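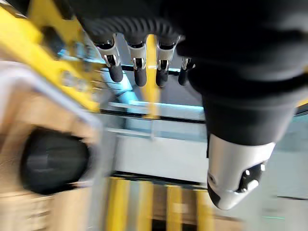

The Joy of a Part That Fits

I have a soft spot for rooms where things get put together, and the assembly room at Nernwood is one of the best I've visited. Gray carpet tiles underfoot, cardboard boxes where you can reach them, a yellow metal frame bright enough to find with your eyes half shut. I came in at 8 in the morning planning to stay an hour and left after lunch!

Tianyou Lü, who looks after the parts stock, keeps up to 400 of them in the room at a time. He can talk for half an hour about one collar. I know because he did, and I filled three pages of my notebook (and borrowed a pen from him to do it).

What won me over was the wear. A plastic surface that gets used picks up fine scratches, little curved ones, and dust settles over them in white specks. Lü doesn't polish any of it out.
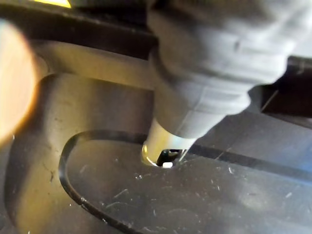
He'd much sooner spend his time on how a part feels in the hand. Ridges are his favorite subject. Run your thumb down a ribbed neck and you know which way it tapers before you've looked, and the light sits on every ring on the way down. Then there's the metal collar, a small shiny thing that has to meet the rim of its hole squarely. I tried it on a spare and got it crooked twice. The third go went in with a soft click, and I may have cheered.

The room used to be at Floltau, in a space 30 feet long with a concrete floor. Lü misses the length but loves the carpet. Drop something small on concrete, he told me, and you'll hear it bounce under every shelf you own.
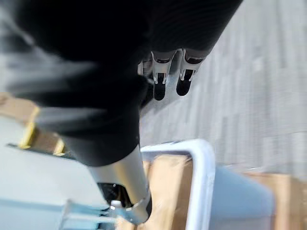 Veltum Magazine, Workshop and Making Desk

Before I left he showed me the drawer of odd pieces, 37 of them, each waiting for a partner. I wanted to try every one.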